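# Static cling on a dark tablecloth, and creases that won't leave

**mossyporch**

Hi all, I'm hoping somebody with more laundry sense than me can help. I bought a length of dark gray fabric from a remnant bin (the tag said Urden on it and nothing else useful, no fiber content, no care symbols) and hemmed it into a cloth for our dining table. I love the color. I do not love living with it.

First problem: lint. I have a white cat and a beige rug, and by dinner time the cloth looks like I've been shaking a pillow over it. I wash it with our regular darks on cold and tumble dry it on medium, and it comes out of the dryer crackling. I got a shock off it last week that made me yelp.

Second problem: creases. I fold it into a square and keep it in the sideboard, and when I lay it out there's a grid across the whole table. I've ironed it twice. The first time I was timid and nothing happened. The second time I turned the heat up a bit and got a shiny patch the size of my hand, so now I'm scared of the iron. Is the shiny patch permanent? Can I save it?

My mother-in-law says vinegar in the rinse. My neighbor says dryer sheets. The man at the Belunville fabric shop shrugged at me. I have people coming for dinner in December and would like it to look decent by then!

**T. Kinoshita**

Hello! I sewed curtains and table linens for a living for a good while, so this one is right up my alley. (Tsutomu, by the way. The site cut my name down and I never worked out how to change it back.)

Okay, the crackling tells me you've got polyester in there, maybe all polyester. Cotton and linen don't usually carry on like that. You can check if you have a scrap left over from hemming: put a drop of water on it. If it sits there in a bead for ages, I'd bet on synthetic. It's not a perfect test because some cottons have a finish on them, but it's a decent clue and it costs you nothing.

So for the static, my first suggestion is to quit the dryer. I know, I know, it's convenient. But over-drying is where nearly all of that crackle comes from, and the tumbling presses lint from everything else in the load right into the weave. Take the cloth out of the washer, give it a good hard snap by the corners, and hang it over a rail or a shower rod. If you really need the dryer, use low and pull it out while it's still a little damp.

Wash it by itself or with other smooth synthetics. Never with towels! Towels are lint factories. Turn it so the side you show is on the inside, if you can be bothered to fold it over and pin it. I was always bothered, my sister never was, and I admit her tablecloths looked fine.

Vinegar: your mother-in-law isn't wrong. I use half a cup of plain white vinegar in the softener drawer and it does seem to help the cling a bit. Just don't ever combine it with bleach. Dryer sheets work on static too, but they leave a coating, and on a dark cloth I've had that show up as greasy little smears. I'd skip them.

Now the creases. Please don't go hotter with the iron. Use the synthetic setting, turn the cloth face down, and lay a thin cotton dish towel between the iron and the fabric. Damp the dish towel, not the cloth. Press and lift, don't slide. Let each section cool before you move it, or you'll just put a fresh wrinkle in while it's warm and soft. That last bit is where most people go wrong, me included when I'm in a hurry.

And then don't fold it! Get a cardboard tube from the fabric shop (they throw them out, even the shrugging man will give you one) and roll it up with the good side out. Stand it in a closet. It'll still pick up the odd faint line, dark cloth shows every one of them when there's a lamp right over it, but you'll lose the grid.

The shiny patch, hmm. If it's just flattened fibers, you can sometimes bring it back. Hold a steam iron an inch above it, don't touch, give it plenty of steam, then brush it gently with a soft clothes brush. Try that a few times over a few days. If the fibers melted, I'm sorry, it's there for good and I'd put the bread basket on it.

**plaidkettle**

just buy a lint roller lol. the cat always wins

**Denny in the garage**

I'm going to disagree with some of the above, politely. I use a dark gray cloth on a work table instead of a dining table, so take this with a grain of salt, but I went through the exact same thing with creases and I gave up ironing altogether. Spray bottle, plain water, mist it once it's on the table, smooth it outward with your hands from the middle, walk away. By the next morning most of it has dropped out. Mine still has a few wrinkles and I've made my peace with them.

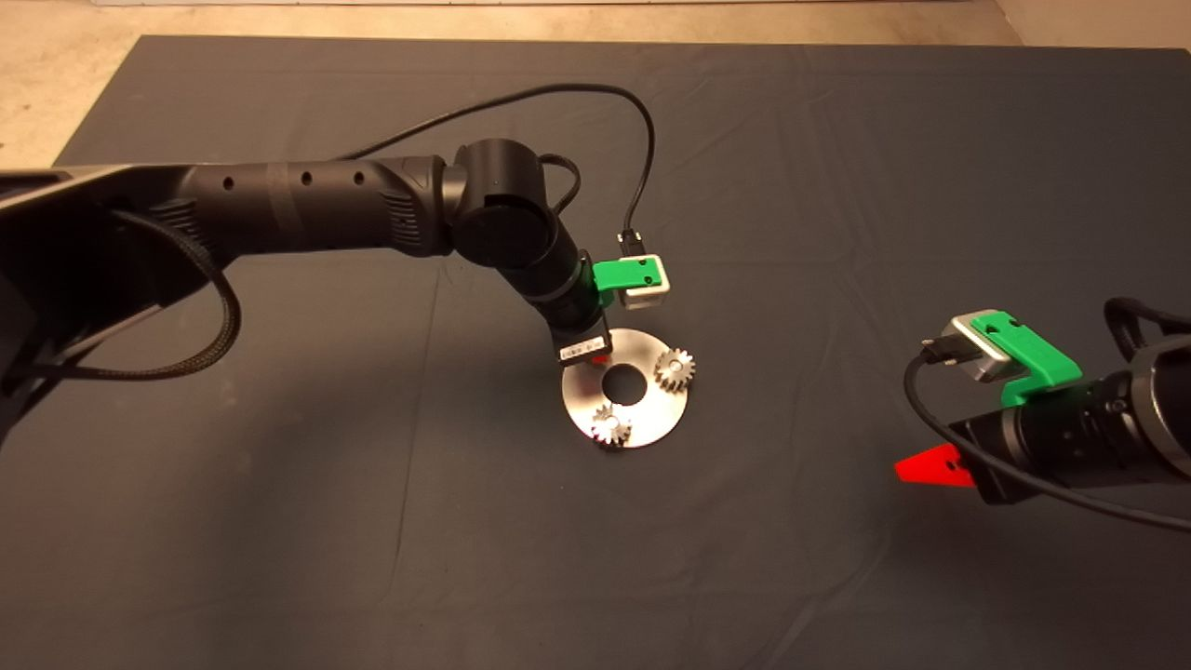
Small metal parts sure are easy to look at next to dark gray, too. 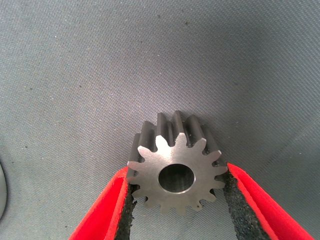

For cat hair, a damp rubber glove beats any roller I ever paid for. Drag it in one direction and the hair balls up and you just pick it off. A window squeegee does the same job if you have a bigger table. I do the glove first, then wash, because otherwise the hair gets wet and mats itself into the weave and you're worse off than when you started.

Where I do agree with Tsutomu is the rolling. I use a piece of drainpipe, which my wife thinks is hilarious. And I'd hem it again with a slightly heavier edge, or buy those little clip-on weights, so it hangs flat on its own. Gravity does a lot of ironing for free.

Also, try laying it out a full day before your guests show up. Shut the cat out of the dining room if you can stand the yelling.

**mossyporch**

Thank you!! I did the water drop and it beaded right up, so polyester it is. The steam trick took the shine down a lot after 2 tries, you can only see it if you crouch by the window. Going to ask for a tube this week. Denny, the glove thing is kind of disgusting and it works great.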